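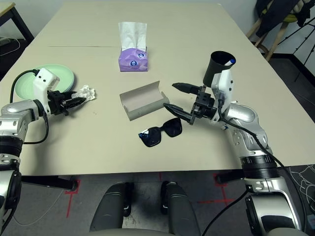 To: Teleoperation users list
From: Operations, Drulturell Laboratory
Date: Fri 8 May
Subject: Re: Tabletop tidying set - grip on soft items, and when to end a recording

Thank you to the Mondier group for their message, which is quoted in part below. The replies have been agreed with the other sites and apply to all operators recording the tabletop tidying set from the start of next week.

> Our operators have been told two different things about tissues.
> The written procedure says the gripper should close fully on any
> soft item. The training session said to stop closing as soon as
> the item moves with the hand. Which one should we follow?

Please follow the written procedure. A tissue gives almost no resistance, and an operator working by remote control cannot feel whether it is held. Close the gripper fully, pause briefly, then lift. The instruction given at the training session applied to paper cups and was repeated more widely than intended. The training notes will be corrected.

Operators should take hold of a crumpled tissue near the middle of the wad. A hold on a loose corner is allowed, but if the tissue drops, the operator should pick it up again within the same recording. A recovered drop is useful to us and should not be discarded. Please mark it with the label "regrasp" and carry on.

A fresh tissue standing up out of the box is a separate task with its own prompt. It should not be pulled during a tidying episode, even where it would be easy to reach.

> We also have a disagreement about the idle arm. Some of our
> operators park it at the side of the table and leave it there.
> Others keep it over the work with the gripper open. Does it
> matter for the data?

It does matter, although either position is acceptable at the start. What we ask is that the second arm not drift. If it is waiting near the open cardboard box with its fingers apart, it should stay still until it has something to do. Small movements made while the operator is looking at the other arm are recorded in the same way as deliberate ones, and the model trained on the Hájek recordings last year learned to copy them. Of the 2,801 episodes in that set, 26 had to be withdrawn on this ground alone - a small share, but they took a good deal of time to find.

> Lastly, the sunglasses. Folded or unfolded at the start? And do
> they go in before or after the other items?

Folded, lying flat, lenses up. They may be placed at any angle, and the angle should be changed between episodes. The order of items is left to the operator, and we would prefer that it vary. If one operator always begins with the same item, please raise it with them. The gripper should take the glasses across the bridge or by the folded arms, and never by a lens.

On when to end a recording, which several sites have asked about separately: the episode ends when both grippers are open and clear of every object, and have been still for a moment. It does not end when the last item is released. About 15 of the episodes sent in by the Stasari team stop at the moment of release, and these will be returned to them for recording again. No other change to their batch is needed.

Two further points of practice.

Operators should rest after every 25 episodes. The quality of hand control falls off before the operator notices it, and supervisors are asked to keep to the number even when a session is going well.

Objects should be moved to new positions by hand between episodes, with the arms disengaged. Please do not use the arms themselves to rearrange the table. It is slower, and on two occasions a recording had been left running while it was done.

The revised procedure will be placed in the shared folder with the changes marked in the margin. Sites that have translated the earlier version should wait for the revised one before updating their own copy. The next full review of the set is planned for July, and questions to be considered then may be sent to this list at any time before it.

Operations
Drulturell Laboratory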